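Home | Guides | Test Benches | Parts | Contact

Filed under: Automation at home, Simulation how-tos

Setting up a microwave door test in simulation

Opening a microwave is a fair measure of whether a machine is ready for kitchen chores. The door swings on a fixed arc, and an arm that strays from that arc either loses its hold or drags the appliance along the worktop. This guide uses the Grollance kitchen set and the Skilico controller.

1. Load the kitchen and fix the microwave to the worktop. Leave the hinge free, with light friction.

2. Add a close view from the wrist as well as a wide one. Glossy surfaces reflect the rest of the kitchen, and a detector trained on matt surfaces will mistake reflections for objects.

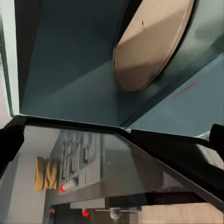

3. Mask reflective areas before running the detector, or train it with reflections labelled as such. We had fewer false grasps with the second method.

4. Set the grip on the door edge. Keep the wrist compliant and move it along the hinge arc in steps of 5 degrees.

5. Stop at 80 degrees, hold for 4 seconds, then release.
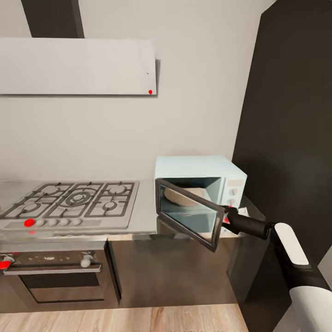 Gripper closed on the right edge of the open door, with a bowl or plate inside the microwave.

6. Repeat for 32 runs, shifting the base slightly each time. Log slips and collisions separately.

A good score covers the door only. Lifting out a full bowl is a harder job, and our controller can't yet do it reliably. The Flarero bench notes cover that task.

Last updated: 2019-08-30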